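I have been through more laundry detergents than I care to admit, so when a friend handed me a half-used bottle of Zollemico and told me to forget the powder, I took it home and gave it the whole of May. We're a family that goes through clothes — school tees, work shirts, the dog's blankets — and the basket is never empty for long.

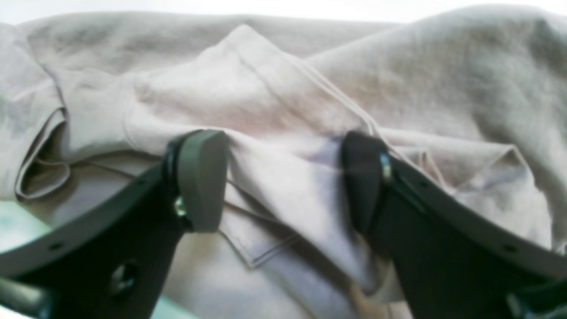
Photo: Prultholm

First, the good part, and it is very good. The scent is so faint! You get a little something like cut grass when you lift the lid, and by the time things are folded it's gone. I washed at the cool setting nearly every time and the towels came out soft without any softener at all. A bottle is supposed to last 32 loads, and I got over that by being stingy with the cap on small washes.

Now for grease. My old standby, Jistarance, still wins on salad dressing and bike chain, and I had to run one pair of pants 2 times before the knee came clean.
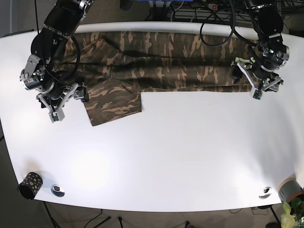 The cap is my other gripe. It drips down the side when you set it back, and I've been keeping a saucer under the bottle ever since the first week (my shelf will never be the same).

Would I buy it again? Yes, and I already have, a pack of 6 this time.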